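A Good Table Takes Its Time

Samira Bitar runs her palm along the grain before she says a word about it. She has been refinishing tables for eight years, most of them rescued from sheds, church basements and the occasional curb, and she still greets each one the same way.

"You feel for the ridges first," she says. "Your eyes will lie to you, especially under a lamp."

Her workshop, Awwad, takes in kitchen tables more than anything else, and it's easy to see why people drive so far to get here. The brown she brings out of old wood is gorgeous - honey in one stripe, nearly red in the next - and she gets it with very little in the can. Two thin coats of oil, two days apart, and then a lot of rubbing with a soft cloth (old T-shirts beat anything from the store, she insists, as long as the seams are cut off first).

The rubbing is the part I loved. Bitar works with the grain in long, slow strokes, folding the cloth over whenever a side gets tired, and she talks the whole time: about the farmhouse table that came in last December under five layers of green paint, about customers who apologize for their coffee rings. She likes the rings. She'll lighten them if you ask, but she'll try to talk you out of it first!

Looking after the table at home is simpler than most of us make it. Wipe up spills when they happen. Skip the spray polish. Keep one cloth just for the wood, wring it out hard when you use it damp, and go over the top again with a dry one. A fresh coat of oil once a year is plenty for a family that eats at the table every night. 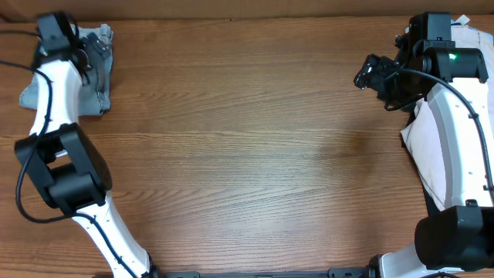

Bitar's own kitchen table, by the way, has 193 little dents at one end, all from a fork and a very determined toddler. Her daughter counted them for a school project, and Bitar has no plans to sand them out.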